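Podbridge open day: I went for the packing and stayed for the shelves

I've driven past the Celstead building on my way to the dentist for years and never once thought about what went on inside it. Then my sister-in-law forwarded me the flyer for the October open day, with free parking and "tours of the packing floor and home goods rooms," and I was sold. I like looking at how other people store things. I can spend a whole afternoon in a hardware store and come out with one hook.

I got to Podbridge a little before ten and there was already a line out past the bike rack. They give you a sticker with a color on it and that's your tour group. Mine was green. If you can choose, don't be green! Green goes to the cafeteria first, and at ten in the morning I was not ready for chili (I had the chili).

Our guide was Kerubo Mbwambo, who has a wonderful carrying voice and walks extremely fast. I lost her once at the loading dock and had to follow the sound of her talking about cardboard. She told us the building has 109 different box sizes in regular use, and a man behind me said "why" out loud, which got a big laugh. The answer is that shipping air costs money. They used to get by with 36 sizes and stuffed the rest with paper. I've been on the receiving end of that paper, so I was glad to hear it.

The packing floor itself is long and a lot quieter than I expected. Each packing bench has a tape dispenser bolted to the right-hand side, with a few at the far end set up for lefties. As a leftie I got a bit emotional about this. There's a roll of brown paper under each bench and a foot pedal that feeds it up through a slot, and they let us try the pedal. I overdid it and ended up holding enough paper to wrap a canoe. Kerubo said everybody does that, which was kind of her.

After that we had a break, and they'd put the Prevley shelving out in the hallway. Prevley is the modular line they sell to schools and clinics, and I've seen it in catalogs but never had my hands on it. The brackets click in with a quarter turn and you don't need a tool. I put a shelf up and took it down again four times while a child waited for a turn, and I'm not proud of it. The label says each one holds 200 pounds. My pantry shelves at home bow under the canned tomatoes, so you can guess where my mind went. There wasn't a price on it, and the woman at the table said they only sell in bulk, but she wrote down my email anyway.

The last stop was upstairs, and it was my favorite. The Mahawong rooms are where they look at everyday household stuff, so tables and bottles and bins and all the little things that end up on a counter. The light is lovely up there. You can wander around at your own speed, and after an hour of trotting behind Kerubo my feet were grateful.

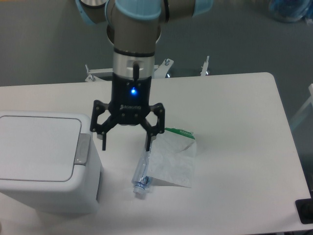
I have strong feelings about tables, and I'd been hoping there would be some to look at. Ours at home is dark oak and square at the corners, and my hip has met every one of them, usually while I'm carrying laundry. So I went straight for the big white one up there, with its rounded corners and smooth plain top, and stood beside it doing kitchen math in my head. Would white be a mistake with two kids and a spaghetti habit? Probably. I still want it. I even liked how a plastic bottle looked on it, and at my house a plastic bottle on the table just looks like somebody didn't clear up.

I asked how they clean theirs and got a very down-to-earth answer, dish soap and a cloth, then a dry cloth. I do the first part. I have never in my life done the dry cloth.

A few practical notes if you're thinking of going next time. Wear real shoes, because they turned away a lady in sandals at the packing floor and she had to wait by the coats. The elevator is slow and the stairs are steep. Parking is free but the lot was full by eleven, and people were leaving cars all along the access road. Tours are 2 hours, though ours ran over because of me and the shelf.

They sell flat boxes at the exit, five for a dollar. I bought ten and they're in the trunk of my car.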